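Shayne Tamihana
10/8/19

Long one tonight, sorry in advance, so put the kettle on. A few of you asked why the tidy-up robot was off for most of July and I said "a cable thing" and left it there. It was a cable thing! But it deserves a proper telling.

2/ For anyone new, I look after the two-armed unit at Ditari. Its whole job is bedrooms: pick up the rubbish, pop it in the basket, go on to the next bit of floor. We'd logged 820 pickups on it by then and I was feeling pretty pleased with myself, which should have been a warning.

3/ Pickup 821 was a plastic bottle. The right arm went down for it, came back up, swung across to the basket and let go early. Bottle on the carpet. Fine, it happens. Then it did it again. And then the gripper wouldn't open at all, and it just sat there hanging on for dear life.

4/ My first thought was the fingers, so I swapped the fingers. My second thought was my own code (it's usually my own code), so I lost a whole evening to that. Tegan Ashby came by, watched one reach and said "what's your cable doing at the elbow?" Four seconds, that took her.

5/ She was right, of course. One of the clips had crept along the link, so at full stretch the cable was pulled tight and the gripper lost its signal. With the arm tucked in, everything tested perfectly. You can imagine how many times I'd tested it with the arm tucked in.

6/ The part I didn't love is what the software did next. When the signal dropped it kept the last command and carried on moving. With a bottle, who cares. With something heavy over somebody's foot, I'd care a lot. So now any dropout longer than 57 milliseconds stops both arms where they are, and a person has to clear it.

7/ We also gave the cable a good bit more slack and moved the clips. Then 390 runs at full reach before I'd sign it off, with bottles, wrappers and paper bags going into the same basket, and me on the floor beside it with a cup of tea and the stop button.

8/ It's back at work now and I still flinch a little every time that right arm goes over the basket. If you run anything with a cable on the outside, please go and stretch it right out tonight and have a look at the elbow. And thank you, Tegan, I owe you a very nice lunch.

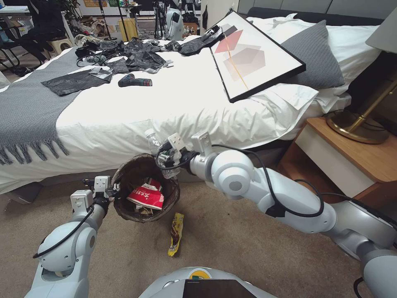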